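Print this article | E-mail this article

3.2 Collecting the demonstrations

Each demonstration was given by remote control. The operator held a pair of hand controllers and watched the wrist camera view on a monitor (Figure 2). Sheena Geddes gave most of the demonstrations at the Tallmont site, and a second operator gave the rest. In total we kept 354 runs of the button task. Runs in which the operator paused for more than 5 seconds were dropped.
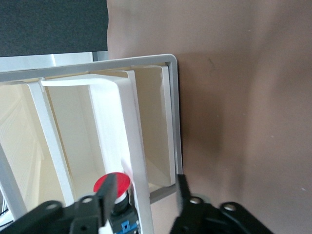 Figure 2. Wrist camera view, push button fixture.

The operators were told to approach slowly and to correct mistakes in place -- a clean restart teaches the policy little about recovery. We trained for 3,000 steps on the kept runs and used the same settings for the hand-guided set described in Section 3.3.

Reader comments (2)

Figueroa: Were the dropped runs used anywhere else? A pause can be useful data too.

S. Gunn: We had the same question at Brormont. Our operators pause most just before contact -- a 5 second limit would cost us a lot of runs.

Print | E-mail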